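Rarkari handheld gripper kit: is the soft pad set worth paying extra for?

Posted by Liên Ông in Tools and Kits

I'm looking at the Rarkari handheld gripper for recording pick-and-place demos. The base kit is 895 and comes with hard fingers. The soft pad set is extra, and the shop page says very little about it. We would be using it on ordinary stuff: mugs, water bottles, books. Nothing heavy. Has anyone used both? I'd also like to know if the pads wear out quickly, and if I can get replacements without sending the whole tool back.

3 replies

Keststead
I have had both for nine months. Get the pads. With the hard fingers I had trouble on anything glazed. A mug would turn in the grip as soon as I lifted it, and I had to throw out a lot of takes. With the ribbed pads I can pick one up by the body or the handle and it stays where it is. Plastic bottles are better too, though a thin one will still dent if you squeeze it hard.

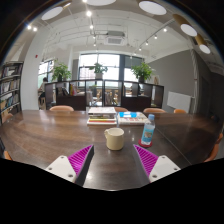 Wear is slow if you stay off rough surfaces. I changed my first pair after 2129 recorded grasps, mostly cups and paperbacks, and they could have gone longer. Order the replacements as pads only. Support sent mine in a padded envelope and I fitted them myself in 20 minutes, including the calibration. Don't overtighten the screws. I did that on one side and the finger sat slightly crooked until I backed it off.

Books are the weak point with either set. A single thin one lying flat on a table is hard to get under. I slide it to the edge first and pinch it there.

allum_bench
pads yes. hard fingers are ok for boxes thats it

Diệp
I don't agree that everyone needs them. If you already own a 3D printer you can print ribbed pads in a flexible filament. Mine grip well enough, but the fit took me several tries and the first ones peeled off the finger. If your time is worth anything, buy the set.

One thing to check before you order: ask which version of the fingers they are shipping. The older hard fingers don't take the new pads, and I had to return a set over that. The return went through fine, but it took them until the following Tuesday to answer my first email.

Liên Ông
Thanks, all. I'll ask about the finger version and order the kit with one spare pair of pads.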